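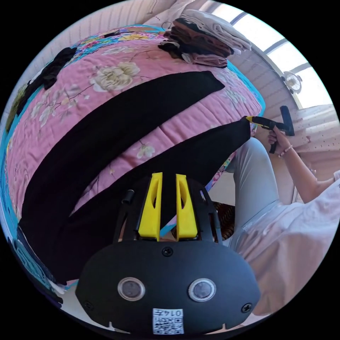 3.2 Where the household linen is kept

We turn now to the bedrooms, which in our visits to Borstead took up far more of the afternoon than we had planned for, and very happily so. Most of the 36 households we called on treated the bed as a good deal more than a place to sleep. It was where the washing was sorted, where letters were read and where visitors' coats were put, and in several homes it was the only surface wide enough for folding a sheet. A bed such as the one in this room would, by the middle of a busy day, have served most of these purposes at least once. In 11 households the sorting was shared between two generations, and it was a pleasure to listen to the friendly quarrels over how a sleeve ought to be turned.

The Kumine survey, from which we have borrowed our questions, asked only about cupboards and drawers. We found this rather too narrow. Of the 345 garments written down in the laundry diaries, 45 spent a night on a bed or a chair before being put away, and dark clothes seemed to linger longest, perhaps because they show the creases less.

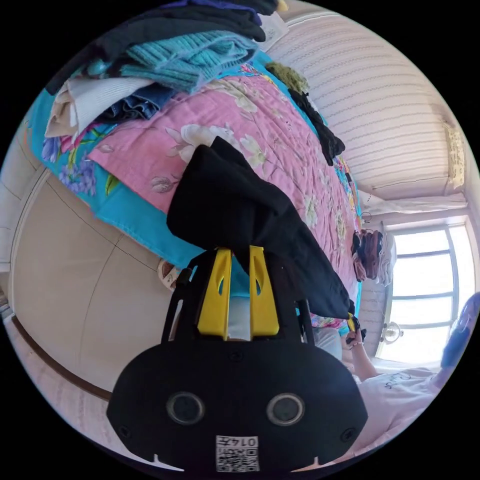

Figure 4. Black garment against a bed with a floral quilt.

Quilts came up again and again in our talks, often with a long family story attached, and we return to them in Section 3.4, where the Kudia and Rotich diaries are compared.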